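Rela: condition wording in used furniture listings
README and data card, version 6

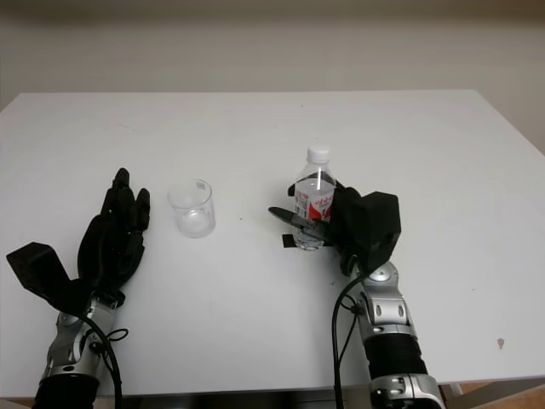
White tabletop with faint scuffs and a small brownish stain near the right edge.

Summary

Rela is a set of 2,131 short English texts written by people selling or giving away used tables, desks, chairs and shelving. Each text is labeled for the condition words it contains and for the part of the furniture those words apply to. The texts come from the Clanesside reuse board, a local listing service that closed in October. The set contains text only.

The labels were made for a study of how sellers use vague terms such as "light wear" and "some marks". They can also be used to train or check a basic phrase tagger. The set is small and is not suited to training a general language model.

Files

listings.csv - one row per listing, UTF-8, comma separated, header in the first row
spans.csv - one row per labeled phrase, joined to listings.csv on listing_id
terms.txt - the 17 condition terms used as labels, one per line
disputed.csv - listing_id values for texts where the annotators did not agree
CHANGES.txt - version notes

Fields in listings.csv

listing_id: string, stable across versions
category: table, desk, chair, shelf or other
body: listing text after cleaning
price_band: free, low, middle, high or blank

Fields in spans.csv

listing_id: string
start, end: character offsets into body, zero-based, end exclusive
term: a value from terms.txt
part: top, edge, leg, seat, back, frame, whole or unknown

Offsets count Unicode code points. Tools that count bytes will drift on listings with accented letters or curly quotes. Line breaks inside body are stored as a single space, so a row never runs over more than one line.

Collection

The board's operators exported all listings in the furniture section. Listings with fewer than six words were dropped before labeling. Exact duplicates were merged, and the earliest copy was kept. Reposts with a changed price or a reworded first line were left in as separate rows. Anyone splitting the data for training should group near-duplicates first.

Names, phone numbers, street addresses and email addresses were replaced with the token REMOVED. The replacement was done by script and then checked by hand.

Labeling

Ingrid Hutchins and Tavion Sorensen labeled every listing separately in Undau, a browser-based annotation tool. Where the two differed on term or part, they met and settled on one label. In 47 listings no agreement was reached. These keep Hutchins's labels in spans.csv and are listed in disputed.csv.

Most disputes concern the line between "stain" and "mark". The guideline reads: use "stain" when the seller says the color of the surface has changed, and "mark" when the cause or type is not given. "Ring from a mug" is a stain. "Small spot on top" is a mark. Sellers who write "patina" get their own term - it is neither damage nor praise for labeling purposes.

Negated phrases ("no scratches") are labeled with the term and do not carry a separate negation flag. Counting terms without checking the preceding words will overstate damage.

Known issues

Price bands are blank for listings that asked for offers.
The part value "frame" is used for both chair frames and desk frames.
Condition is what the seller wrote. No item was inspected.
A few listings cover two or more items, and the category is that of the first item named.

Changes in version 6

Corrected offsets in listings that begin with a quotation mark.
Renamed the term "worn" to "general wear".
Removed the unused column holloway_id, left over from an earlier import from the Holloway archive.

Maintainer: Tavion Sorensen
Last updated: December 20, 2020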